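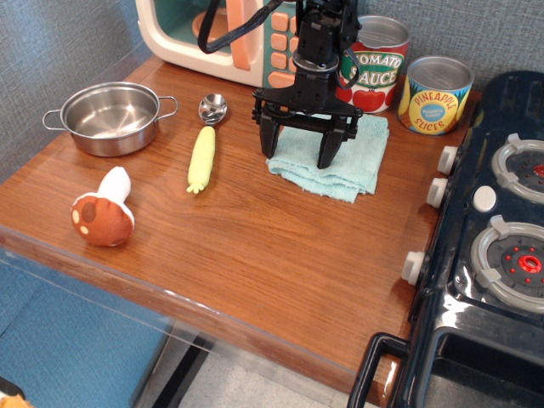

Item 1. Scope of the play kitchen set. The meeting opened with the contents list for the Trenirbridge loan set, stock number 3501, which has been in draft since May. The list is to cover everything kept on the kitchen table, including textiles, and each entry is to carry a material and a cleaning method. The present draft says only "pans, food, cloth". It was agreed that this is too thin. The small stainless steel pot with the two wire loop handles is to be entered as "pot, metal, two handles", and the spoon with the corn-cob handle as "spoon, metal bowl, shaped handle", so that neither is confused with the plastic pieces in the older Lilon set. The plush mushroom is to be entered under soft items and not under food.

Item 2. Textiles. Mayuree Rungrueang reported on the cloths. The set is issued with one light blue towel, to be stored folded. Two lending points have asked for a spare. The meeting considered whether the spare should be the same colour. It was agreed that it should be a different colour, so that a borrower can tell which one is in the wash. The towel is to be laundered on its own between loans and returned to the set dry. The wording "wipe clean" is to be deleted from the cloth entry, where it was copied across from the entry for hard toys.

Item 3. Soft items. The draft gives the same cleaning method for the mushroom as for the towel. This was questioned, as the supplier's sheet from Pongsiri allows surface cleaning only. The entry is to be corrected. The question of whether soft items should go out to the under-threes group at all was raised and held over to the next meeting.

Item 4. Table layout. The layout card was discussed at some length. The present card shows appliances on one side and loose items in a row at the front — an arrangement that leaves no clear place to fold or lay out the cloth. It was proposed that the middle of the table be kept for the towel and that the pot stand towards the back left.
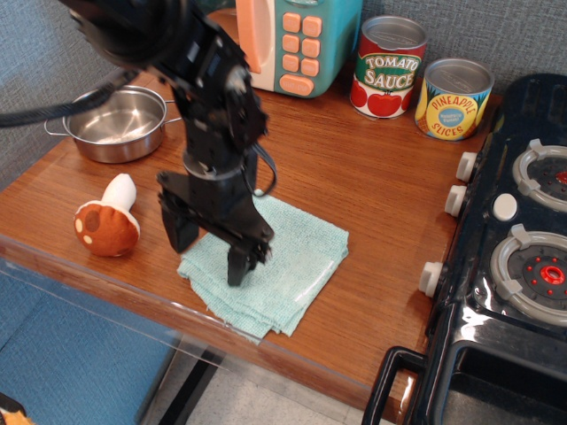
The card is to be redrawn on that basis. Appliances are to be named on it by type only (microwave, stove), and the tins by their labels, with tomato sauce and pineapple slices written out in full. The request to show the spoon in a fixed position was not taken up, and it may be laid wherever convenient.

Item 5. Storage. The crate from Drandov measures 533 mm on its longest side. Mayuree Rungrueang is to check that the stove and microwave go in side by side with the lid closed. If they do not, the microwave is to be packed in a second crate and the set booked out as 2 pieces. Tins go in upright. The towel may be used as padding between the pot and the stove, provided it is entered on the packing slip as an item in its own right.

Item 6. Actions. MR to revise the contents list and correct the cleaning entries. MR to obtain a price for the spare towel. Layout card to be redrawn and circulated before printing. Crate check to be reported by email.

Item 7. Any other business. The label on the shelf still reads "Kitchen 3" and should read "Kitchen 2". To be changed when the crate is next out.

Date of next meeting to be confirmed.

Related items
Minutes of the previous meeting, May
Loan set contents list (draft)
Layout cards: kitchen, shop, garage
Cleaning methods for soft and hard toys
Crate sizes and packing slips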